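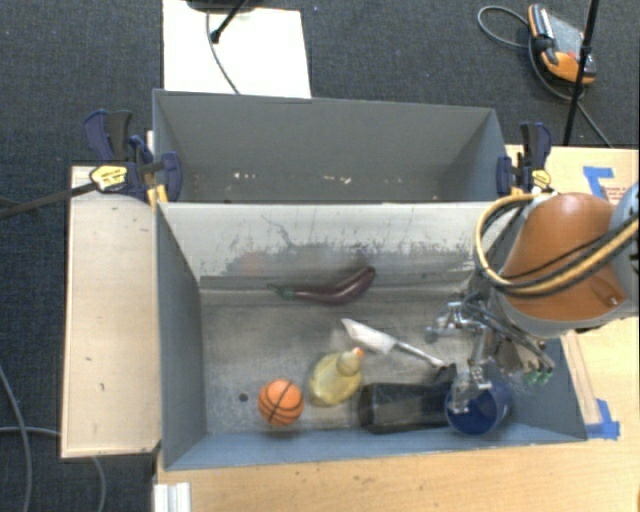
Shared Workshop's Home-Built Sorting Arm Gets Its Own Corner for the Winter

The robot arm that members of the Plelteseck workshop have been putting together in the evenings has been given a corner of its own until spring, which will come as a relief to everybody who has had to step around it on the way to the band saw.

The project goes by the name of Nomon, and the idea behind it is simple enough to explain over a cup of coffee, even if the doing of it has taken four of the members the better part of a year. Two gray bins sit one behind the other, with bar clamps to hold things steady, and the arm is meant to pick things out of the front one and put them in the back one, then do the same thing the other way around for as long as anybody cares to leave it running. The things it is learning on are the sort you would find at the bottom of a toy chest or a kitchen drawer: a toy eggplant, a little orange basketball, a blue cup, a couple of bottles and a brush-like utensil with a pale handle (a good deal harder to get hold of than it looks, the builders say, when it is lying flat).

The arm itself was bought secondhand from De Smet, a packaging firm across the river that was clearing out a storeroom, and it came without a gripper, without a manual and with a power supply that had to be replaced before anything else could be tried. The gripper went through several versions over the summer. The fingers on the earliest one were too stiff and kept pushing the ball into the corners, and a later one was so gentle that it let go of nearly everything halfway across! The present version was finished in September and has been left alone since then, apart from a new set of air fittings and some fussing with the cables, which have a habit of wandering in front of the arm whenever it turns to the left.

Money for the build has come mostly out of the members' own pockets, with a welcome hand from Vestska, the hardware store on the corner, which gave the group clamps, lumber and a store credit of $284. A good part of the credit went on wood for the tabletop, and what was left went on blue tape, of which the workshop never seems to have enough.

The builders keep a log of every try, good or bad, in a file on the workshop's old laptop. By the end of October it stood at 3,933 tries, most of them made between supper and closing time. The cup is the easiest thing to pick when it is standing up and one of the worst when it has tipped over next to something else, and the eggplant, being smooth and curved, tends to roll just as the fingers close. Members who stop by are encouraged to bring small objects of their own for the arm to practice on, as long as they are clean, not breakable and nothing anybody would be sad to see scratched.

Having a fixed corner means the bins can stay clamped where they are overnight, so the evening's work no longer has to begin with half an hour of measuring and nudging everything back into position. It also means the small lathe has moved to the wall by the sink, and anyone who uses it is asked to sweep up toward the door and keep the chips well away from the arm.

The group will show the arm at the open evening in November, starting at 7 p.m. There is seating for 30, with standing room along the paint shelves, and there will be soup. Children are welcome with a grown-up and may choose which object goes into the bin next, though the button stays with the builders.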